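Finding a wrist cable fault on a two-arm bench cell

Last updated April 27, 2018

These notes cover one fault: the wrist sensor drops out for a moment, the arm carries on as if nothing has happened, and the gripper closes in the wrong place or pushes into the other one. We had it on our pair of Brasari arms on and off from August, and it cost us a set of fingertips before we found it. If your arms stop with an error when the sensor goes, you have a different problem and the Rolter error list is the place to start.

What you will notice

The arm picks up normally for a while. Then on one pick it closes beside the object, or comes down too low and presses on the table. The next pick is often fine. Restarting the software seems to cure it, but only until the arm is asked to fold right back again.

In our case there was nothing on the screen. Rolter keeps the last good reading when the sensor goes quiet and the default timeout is 2 seconds, so any gap shorter than that passes without a warning. An arm can travel a fair way in that time. With two arms sharing a bench it can travel into its neighbour.

Before you touch anything

Stop both arms from the emergency stop, not from the software. An arm that has been paused in software still has power at the joints, and if the connection comes back while your hand is in there it may try to finish its move. Check that the arm will stay up when power is removed. Ours sink slowly, so we support the wrist by hand while pressing the stop.

Leave the other arm off for all of the tests below. You will be looking at one cable at a time and there is no need for the second arm to be live.

You will need a small pair of side cutters, new cable ties, a strip of masking tape, a known good cable and someone to stand at the stop button.

Step 1. Get the gaps out of the log

Open the sensor log and sort by time between readings. Normal readings come at an even spacing. Look for anything that stands well clear of the rest and write down the time of each. We had 13 gaps in one afternoon, the longest of them 420 milliseconds. None of these had raised an alarm.

Now open the joint log for the same times. Write the elbow angle and the wrist rotation next to each gap. If the angles are scattered all over the range, suspect the connector at the computer end, or the hub. If they bunch together, suspect the cable. Ours bunched with the elbow almost fully folded and the wrist turned inwards.

Step 2. Rule out the port

Swap the left and right sensor cables at the computer end only. Change the assignments in Rolter to match, or you will have the left arm steering by the right arm's sensor, and that is a worse fault than the one you started with. Run one arm, slowly, through its usual picks with nothing on the bench. If the gaps stay with the same arm, the port is fine. Put the cables back before going on.

Step 3. Move the joints by hand

With the motors off and the sensor still powered, have one person watch the live reading while the other moves the arm. Move one joint only each time and go from one end of its travel to the other. Start at the shoulder and finish at the wrist.

Go slowly near the ends. Our break would only show in the last part of the elbow fold, and then only if the wrist was also turned. We missed it the first time through by moving the elbow with the wrist straight.

When you get a dropout, hold the arm still there. Press gently along the cable with a finger until the reading comes back. Mark the spot with tape. On ours it was close to the tie, on the elbow side, where the cable had been bending at the same place on every fold. From the outside the jacket looked sound.

Step 4. Change the cable

Do not repair it. A joint in the cable makes a stiff part, and a stiff part moves the bending to either end of it. Take off the old cable and cut the failed section out so that it cannot go back in the spares box. Veikko Hakala found a cable in ours marked "OK?" in pencil, and that one turned out to have the same break.

Fit the new cable at the sensor first, then fold the elbow completely before fixing it anywhere else. Let the cable find its own loop around the outside of the elbow. Open the arm out to full reach and check that it does not go tight. Only then put the tie on, loose enough that the cable can slide through it by hand.

Step 5. Shorten the timeout

Change the sensor timeout in Rolter from the default to the shortest value your normal readings allow, and set the action to stop, not hold. Set it for both arms. A shorter timeout will give you a few extra stops in a day, and we accept that.

Step 6. Test at the meeting point

Test with both arms only after one arm has run clean by itself. Use things that are light and do no harm if squeezed, such as pens and markers, and keep the speed low. Keep one person on the stop button for the whole run.
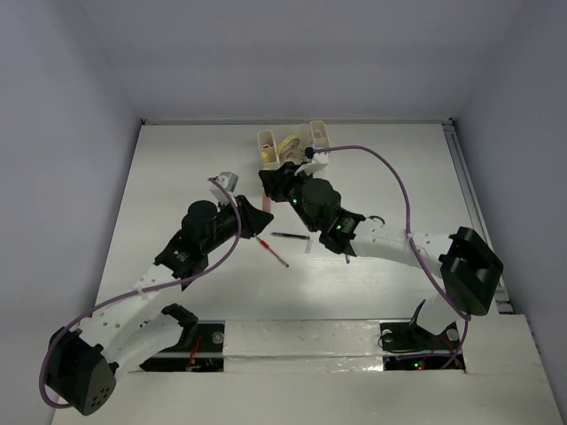
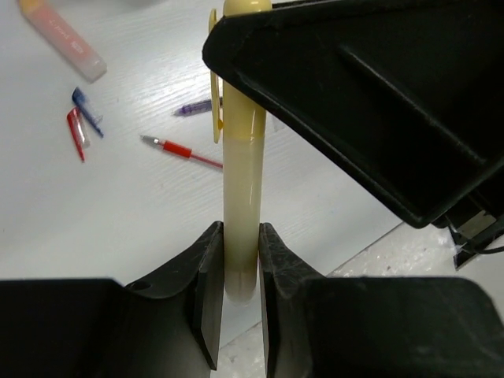
Cable slack should be judged in both a folded and a stretched pose, and it is easiest to have one arm in each and compare them. The left arm is folded back, with its purple cable looping around the outside of the elbow, while the right one is reaching further out and its cable arcs high before it crosses the white link. Look at each tie as well. If the cable pulls hard against it in either pose, cut the tie and fit it again. Then swap the poses and look at both arms once more.

Run the full set of picks 6 times and go back to the log. You are looking for no gaps at all. A single short one means the fault is still there, so return to Step 3 and include the wrist this time.

Afterwards

Check the fingers for damage before going back to full speed. A bent finger still grips, but the object sits crooked in it, and this can look like another sensor fault.

We now fold both elbows by hand on Monday mornings with the live reading open. It is on the Kettunen check sheet under "cables". The older Flundus grippers use a shorter lead with the plug on the other side, and Step 4 will need a different cable path on those.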